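Flistberg Solid Timber Worktops and Table Tops

Product group: Kitchen and canteen surfaces
Supplied by: Stubbs of Tindden

The Flistberg range comprises solid timber surfaces for shared kitchens, staff rooms and small dining areas. Each top is made to order at the Tindden workshop and may be supplied as a fitted worktop or as a free-standing table on the Jiseck steel underframe. 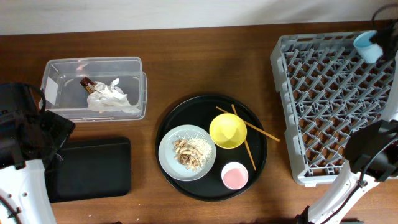

Tops are available in two depths, 322 mm and 720 mm. The narrower depth is intended for serving shelves and window counters. The wider depth is suitable for general kitchen use and for seating on one side. Lengths are cut to the customer's drawing, and joints are made on site where access does not allow a single piece.

Finish

All surfaces leave the workshop with four coats of hard wax oil. Customers may choose a clear or a tinted oil. Timber is a natural material, and variation in colour and grain between boards is to be expected. Samples are supplied on request and should be viewed in the room where the top is to be fitted. 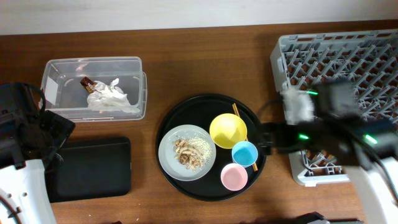
Care and maintenance

Wipe the surface daily with a damp cloth and dry it along the grain. Spills of tea, coffee, wine or vinegar should be removed promptly. Bleach, scouring pads and steam cleaners must not be used. Hot pans should be placed on a trivet. A maintenance coat of oil is recommended every eight months, or sooner where water no longer forms beads on the surface. Dish racks should be lifted regularly so that the timber beneath can be dried. 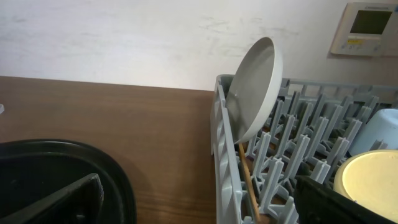

Plate in a grey plastic dish rack on a brown wooden countertop.

Ordering and delivery

Orders are accepted on receipt of a dimensioned drawing showing all cut-outs. Tops should be stored flat and indoors until fitting. The Jiseck underframe is delivered separately and requires assembly. Enquiries concerning repairs, re-oiling or replacement boards should be addressed to Isla Doolan, Surfaces Department, Stubbs, Tindden. The workshop is closed for stocktaking in June.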